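Shared Cell Rules - Frequently Asked Questions
Last updated: January

Who do these rules apply to?
Anyone who runs a program on the two-arm cells at Breswood, in simulation or on the floor. Visitors and co-op students are covered too. If you only read logs, you can skip to the section on records.

Do the rules apply in simulation?
Yes. A program that breaks a rule in the simulator will be sent back, even if the hardware would have stopped it. We use the same speed limits, the same keep-out zones and the same checklist in both places.

What is the speed limit?
200 mm/s at the tool for any new program, on either arm. Once it has completed 100 clean cycles in simulation you can ask Janaka Wickramasinghe to raise the limit for that program. The increase doesn't carry over if you change the path, the gripper or the part.

Can both arms move at the same time?
Only if the program uses the Hilari interlock. Without it, one arm has to be parked before the other enters the shared zone. Parked means holding position with no queued motion. An arm that is waiting on a timer is not parked.

Is there a rule about crossing over?
One arm may hold above the working height of the other, but its wrist and gripper have to stay clear of the other arm's elbow through its full travel. Check this from at least two viewpoints. From a low angle two links can look like they're touching when there is plenty of room between them, and the reverse happens as well - so use the clearance readout before you sign anything.

What about cables?
Wrist camera cables need enough slack for the full rotation of the last joint. Run the wrist through both limits and watch the loop. If it catches on a link, fix the routing first and test the program afterward.

Can an arm hold a part while I edit the program?
In simulation, yes. On the floor, put the part down and open the gripper before you go to the pendant.

Which checklist do I use?
Form 3088 for pick and place, including small parts going into or onto a box. Form 1573 is for anything with contact force. If your task has both, fill out both. Mbali Baloyi has paper copies, and the Pundura folder has the current versions.

How long are records kept?
Until the cell is next recommissioned. Save the log under the program name, not your own name.

Who signs off?
Mbali Naidoo for simulation, Trefor Meredith for the floor. You can't sign off your own program. Requests in by noon on Friday are normally looked at the same day.

What does a two-arm setup look like part way through a pick task?

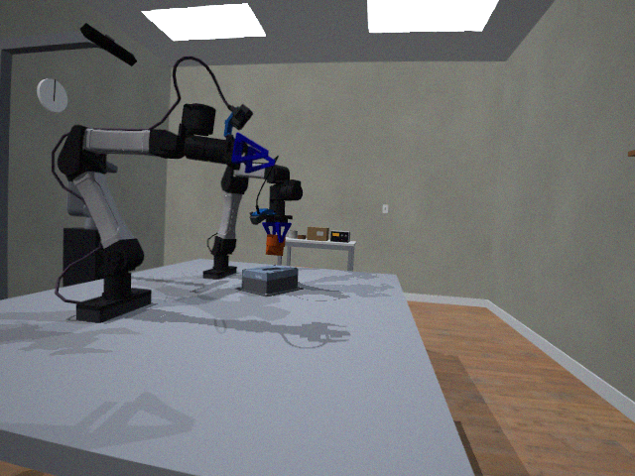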